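Why Does a Town Borrow Money?

I used to think only people borrowed money. Then my teacher told us that our town, Flarnerport, owed money too, and I pictured the mayor hiding behind a door whenever the bank called! It's a lot less scary than that, so let me tell you how it works.

Say a town needs a new bridge. Bridges cost a ton, way more than the town has saved up. So it sells something called a bond. A bond is a promise on paper (or on a computer these days). It says, "Lend me $100 now, and I'll pay it back later, plus a little extra." The little extra is called interest. 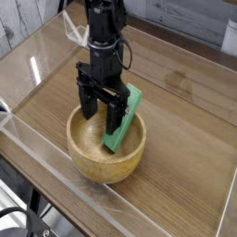
Interest is the part that mixed me up the most when I was a kid. Why should you get back more than you gave? Well, you had to wait, and you couldn't spend that money on anything else. Think of the green block up there in the bowl. Suppose you lend me a block like that and I promise to give it back in March with a sticker on top. The block is the loan and the sticker is the interest. Pretty good deal, if you like stickers!

Now back to Flarnerport. If the town sells 400 bonds at $100 each, it has $40,000 to spend. Everybody who bought one gets paid back bit by bit out of taxes, the money grown-ups pay to the town.

Can a town borrow too much? Yep. If most of the tax money goes to paying people back, there isn't much left for libraries and swimming pools. So before it borrows, a town has to work out what it can afford to pay each year, and that takes a whole lot of adding and subtracting.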